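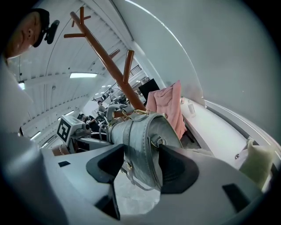
*Pale grey handbag, man in black cap.*

# Can a candidate win a party nomination if half the members who voted signed up last month?

Long-time member of a provincial riding association here, trying to work out whether I'm angry or just old. We had a nomination contest in October for the riding of Pistwood–Etim. Before the race our membership list stood at 1886. By the cut-off it was a good deal longer, and most of the new names came from two subdivisions out past Brusura where I had never once managed to sell a lawn sign.

The fellow who won is pleasant enough. He spoke for nine minutes and used the word "calling" four times. A man at the microphone before him told us the candidate had been sent to us at this particular hour, which struck me as a strong claim for someone who moved to the riding in the spring. The other candidate had knocked on doors for 24 years and talked about culverts. She lost by 59 votes.

My questions:

1. Is there usually any rule about how long you have to be a member before you can vote in a nomination?
2. Can the result be appealed, and who hears it?
3. Is it worth doing, or will I just be the person who appealed?

I have read the constitution of our association. It's eleven pages and page seven is missing from every copy anyone can find.

---

## Answers

**Answer 1 – marked as helpful**

Taking your three in order.

Most parties set a membership cut-off for nominations, and it's nearly always in the party's nomination rules, not in your local constitution, so you can stop looking for page seven. The cut-off might be a couple of weeks before the vote or it might be months. If the new people joined before it, paid their own fee and live in the riding, they're members. Being new isn't an offence. Neither is living past Brusura, though I've been, and I see the case.

What you can appeal is process. Things that tend to get a hearing:

- fees paid in bulk by somebody other than the member
- addresses that don't exist, or that turn out to be a car wash
- people turned away who were on the list
- ballots handed out without ID being checked, if the rules call for it

Things that don't get one: the speech was too long, the speech was too religious, the better candidate lost.

Appeals normally go to a provincial body, and the window is short. Ours was seven days, and the clock started when the result was announced, not when we'd finished being upset. Ask the party office in writing for the rules and the deadline today. Keep the reply.

As for whether it's worth it, we appealed once over in Plako. It took five months and we won on one ground out of six. They re-ran the vote and the same man got in by more.

**Answer 2**

This is what democracy looks like, sorry. If your side had 24 years to sign people up and got beaten by a guy who did it in a summer, maybe the culvert speech is the problem.

> **Comment from the asker:** The culvert speech was very good. Two of them have since collapsed.

**Answer 3**

Agree with most of Answer 1, but check whether your party lets you see the final voters list after the fact. Some only let the candidates or their agents look at it. In that case you personally may have no standing to appeal and it has to come from her. Has anyone asked her? In my experience the losing candidate is often the last one consulted, and by then supporters have started a group chat with a name.

Also, new members get a vote at your annual meeting too. Ours starts at 2130 because the hall has badminton first, and it's remarkable how few of the nomination crowd are still keen at that hour. If you want the local executive to stay in the hands of people who know where the culverts are, turn up and bring a thermos.

> **Comment from the asker:** I've written to the party office. She says she doesn't want an appeal, she wants her folding tables back.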